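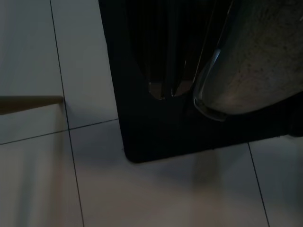 Tiled floors and what lives on them

I'm a late convert to white tiles. We had carpet for years, then moved into a house where the whole downstairs is big white squares with dark grout, and I've had to learn floor care from scratch. A few of you asked for my floor notes after the oven shelf post, so I've typed them up in the order I do things. Skip to the grout bit if that's what you came for, I know some of you did!

Clear the floor first, all of it

I used to mop round things. The board leaning in the corner, the black thing that's too awkward to shift, the shoes. Then I'd move one of them a month later and find a perfect grey outline of it on the white. So now everything that can come up does come up, and goes on the table or out in the hall. Flat bits of board are the worst for this, because they lie so close to the tile that crumbs and grit slide underneath and stay there. Lift them, don't drag them. I dragged a shelf panel across the kitchen in February and there's still a faint line where it went if you get down low enough with a torch (my knees say don't).

Dry before wet

Sweep or vacuum twice, once in each direction. The second pass always gets more than you'd think. If you vacuum, use the hard floor setting or take the brush bar off, otherwise it flicks the bigger crumbs straight back at your ankles. Mine is an old Drivow, heavy as anything, and I wouldn't swap it.

Do the edges with the crevice tool before you do the middle. Whatever you miss along the skirting ends up in your mop water and then it's mud.

Heavy black things with slats in them

Anything dark with vents, slats or ribs is a dust magnet, and on a pale floor all that dust comes down and shows. Whatever yours is, heater or fan or speaker or something else entirely, do it before the floor. If it plugs in, switch it off and unplug it, and let it cool if it's the sort of thing that gets warm.

I use a soft paintbrush, a 1 inch one kept only for this, and hold the vacuum nozzle underneath with the other hand while I brush downwards. Top to bottom, one gap at a time, with the radio on. For the matte outside, a barely damp microfibre cloth and then a dry one straight after. Spray polish on matte black is a mistake you only make once. It goes patchy and you'll see every wipe mark until the next house move.

Clear plastic trim wants gentler treatment. Warm water, one drop of washing up liquid, soft cloth. No glass cleaner and nothing with a scouring side, as it clouds. I clouded the lid of our old record player that way and I'm still cross about it.

The mop water

Less product than the bottle says. I know, I know, but streaks on white tile are nearly always leftover cleaner. I use hot water with a small squirt of the Manell floor soap, the plain one, and change the bucket as soon as it looks like tea. In our kitchen that's twice. If you've got hard water, do a last go over with clean water and nothing in it.

Wring the mop until you think it's too dry, then wring it again. And buff! An old towel under each foot and a slow shuffle round the room gets the last of the wet up before it can dry in stripes. My daughter thinks this is the best bit of housework ever invented and I'm not going to correct her.

Grout

Right. Dark grout with white tiles is more forgiving than the other way round, which is why I won't hear a word against mine, but it does go dull. What you're seeing is usually a film of old soap sitting on top.

Mix bicarbonate of soda with a little water until it's like toothpaste. Spread it along the line, leave it for 7 minutes (a cup of tea, basically), then scrub along the grout with an old toothbrush and wipe up with a wet cloth. Then wipe again, because bicarb dries white and on dark grout it looks like you've iced it.

No bleach on coloured grout, please. It can take the colour out in blotches. And go easy on vinegar, which people swear by, but it's not good for unsealed grout and it's dreadful on real stone.

Do one section a week. I tried to do the whole floor in a single afternoon and couldn't lift my arm to brush my hair the next morning.

Putting things back

Wait until it's properly dry. Felt pads under anything with legs, and for heavy flat-bottomed things I slide a folded blanket underneath and pull it along on that, slowly, with someone on the other side if it's tall. The pads I like are the Ziritz ones, cut to size with kitchen scissors. Cheap ones come off and leave glue behind. If you've already got glue, a dab of cooking oil left on for a bit will usually loosen it, then soapy water so you don't skate.

Boards and spare panels go upright behind a door now, with a strip of old towel under the bottom edge. They never used to have a home, they just sort of lay about on the tiles waiting to be stepped on.

Next time I'll do the utility room sink, if I'm feeling brave.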